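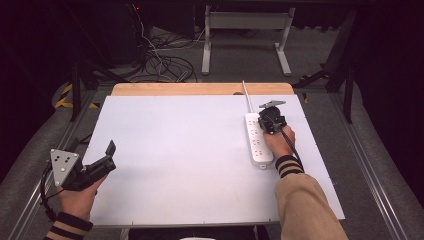

Cords took over my workroom sometime in May, and it took me one whole Sunday to win it back. My first rule now is that everything gets unplugged and laid out flat before I buy a single clip or hook. A white power strip set lengthwise on a white board, cord running straight back to the bare wood, is pretty much how I like to start – you can see right away which way the cord wants to go, and you plan from there!

Next come labels. I use masking tape folded over into a little flag, up near the plug, and I write on both sides (my neighbor Edith Cárdenas uses bread tags, also great). Measure the run from desk to wall too. Mine is 54 inches, and I'd been fighting with a cord that was 49. No wonder it kept popping out.
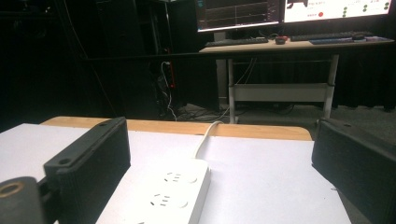

For the extra length, make big lazy loops and hold them with a hook-and-loop strap. No tight bends, no zip ties, and please don't run anything under the rug! Dust the outlets every so often with a dry paintbrush, with the strip unplugged from the wall. I got 5 straps at the hardware store in Purngate and I've already used them all, so I'm going back for more.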